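Robot arm build: the table comes first

Clorken workshop, Daltley. Posted 14/11/2021

The arm on the back bench has a base, two working joints and a box of parts that we are still sorting. While the rest waits on machining, the Pramik group has been working on the simulated version, with a round table, a bowl, a small brown object to pick up and a candy bar.

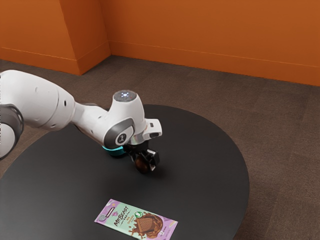
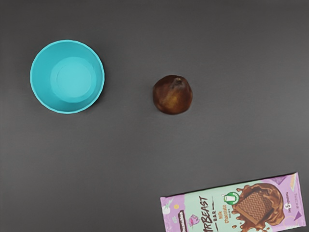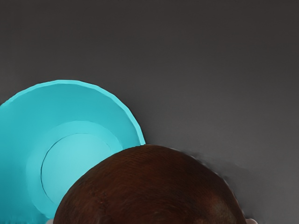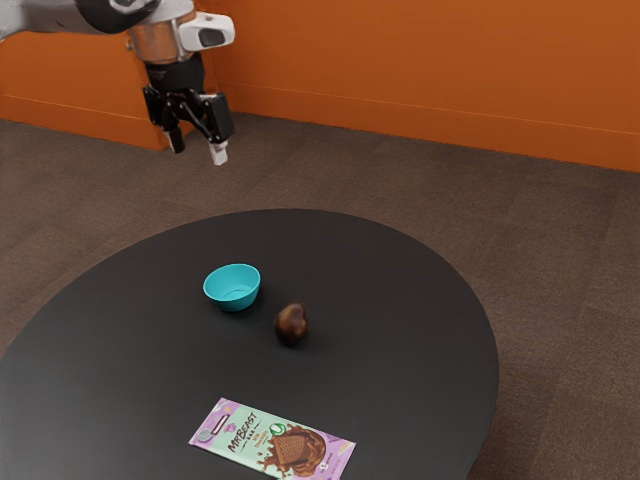 Reading time: 2 minutes

Pramik is the name we gave the pick-and-place project at the start of the year. The goal has stayed the same: an arm that can take a small item from a table and put it in a bowl, built with the tools in this shop by members who want to learn how. Kazuhiro Higuchi is handling the mechanical side and Sunita Khurana is handling the simulation and control code.

The arm in the renders is a finished model with smooth white links. Ours will be plywood and aluminum, and it will have a shorter reach. Sunita chose to start with a ready-made model so that she could get the control code going before the drawings were settled. The swap to our own geometry is the next job on her list.

The table has the same diameter as the round one by the parts cabinet. Please don't move that one. The base position is marked on the floor with yellow tape, and the measurements in the model were taken from the tape.

Most of the time so far has gone into the grasp. The brown object is rounded, and a rounded thing wants to roll if one finger touches before the other. The first set of 1,000 simulated attempts gave us 397 good pickups. Sunita then slowed the last part of the approach and changed the finger friction to match the rubber we have on hand. Those runs are still going on the old desktop, so leave it on even if the monitor is dark.

The candy bar is a different problem. It is flat and wider than the gripper opening in one direction, so the wrist has to turn before the fingers come down. We have not started on that in the code. For now it stays on the table as something for the arm to avoid.

On the hardware side, Kazuhiro has cut the shoulder bracket twice. The first one flexed under load. The second is thicker and has a rib along the back – it weighs more, but the shoulder motor can handle it. The gripper will be the Van Acker kit that came in with the donated parts, with new finger pads. The linkage was stiff when we opened the box and it has been cleaned and greased.

We have spent $300 so far, mostly on bearings, wire and the second motor driver. A wrist camera still has to be bought. If you have a small USB camera with a fixed lens that you aren't using, leave it in the Pramik bin with your name on it.

We plan to have the real arm moving over the real table in January. Before then we need help with crimping connectors and with printing cable clips. Both can be done in an evening and neither takes any experience. The sign-up sheet is on the clipboard next to the drill press, and the wiring diagram is pinned behind it.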